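Nestor Estrella has tuned and repaired reed organs for most of his working life, and he prefers to begin with the bellows. An instrument that leaks cannot be tuned, he says, because the pitch of a free reed shifts slightly with the wind supply, and any correction made on a leaking instrument will be wrong once the leak is fixed.

His workshop at Fletcombe takes in harmoniums, American-style suction organs and the occasional portable field organ. Most arrive from country halls and churches. The one on the bench in September was a two-manual suction instrument by Wouters, built in 1939 and fitted with 146 reeds at the last inspection, two of them replacements from another maker.

"The replacements are the wrong scale," Estrella said. "The tongue is narrower and the block has been packed with card to stop it rattling. It speaks, but it speaks late. On a slow hymn you wouldn't notice."

He measures leakage before dismantling anything. The reservoir is exhausted with all stops closed, and the time it takes to return to rest is written on a tag tied to the pedal strap. The figure is taken again with each stop drawn in turn, keys untouched. A fault in one rank shows as a shorter time for that stop alone, usually from a warped mute or a pallet that has picked up grit.

"People bring it in and say the bellows are gone. Sometimes they are. More often it's the pallets, and the cloth has years left in it."

When the cloth does need replacing, he uses a rubberised cotton and hot hide glue. He will not use contact adhesive. He has spent whole afternoons scraping it out of hinge lines left by earlier repairers, and he said the timber underneath is often torn by the time the last of it comes away. Hide glue releases with heat and moisture, so the next person can undo the work.
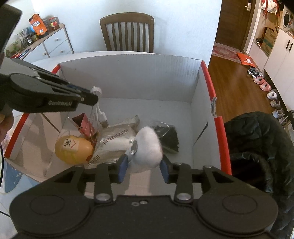
Fletcombe Keyboard Conservation Group, Workshop Notes

Reeds are drawn with a hooked tool and laid in a numbered rack in the order they came out. Estrella brushes each one dry first. Brass that has only dulled is left as it is. Where there is green corrosion along the edge of the tongue he works it off with a fibre pencil, keeping clear of the root, where the metal flexes.

Tuning is done by scratching. Removing metal near the tip raises the pitch; removing it near the root lowers it. The amount is small, and he returns the reed to its cell and waits before listening, as a reed warmed by the fingers will read flat.

"You take a stroke and you put it back. Then you leave it alone and do the next one. If you chase a single reed you'll have it thin as foil."

He does not always bring an instrument to modern concert pitch. The Wouters came in well sharp of it, and consistently so across the compass, which suggested to him that it had been tuned that way at the factory or soon after. He has left it there. A hall that wants to use it with other instruments will have to accept the difference or pay for every reed to be moved, and he advises against the second.

Records are kept on index cards. The current series is at 606, one card for each instrument, with a pencil sketch of the action on the back. An older set came from the Ollero workshop when it closed, and he consults it for instruments he has not met before. The Ollero cards give reed scales in sixty-fourths of an inch, and he has not converted them.

Asked about parts, he said felt and leather are still easy enough to buy. Reeds are harder. He keeps the salvage from wrecked instruments sorted by maker, and a Kolham organ with a split case has supplied most of the bass replacements for the past few years. The two odd reeds in the Wouters will be exchanged if he can match the block width. Otherwise they will be repacked and go back in, with a note on the card.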